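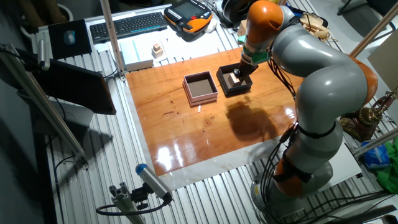 No. 14

Bench notes, cont. The board is knotty timber with a gloss finish, laid over the ribbed aluminium top. Gloss was a mistake. White glare near the left half, hard to judge grain there.

---

Two open boxes on it, one black, one pinkish beige with a dark grey inside. Small wooden cube in the black one, beige one empty. Spare blocks stacked up by the keyboard.

---

Pale sheet goes under the board, not over. Nerea Gallardo prefers it on top. I'll try a matte oil from Walside first, 573 mL tin.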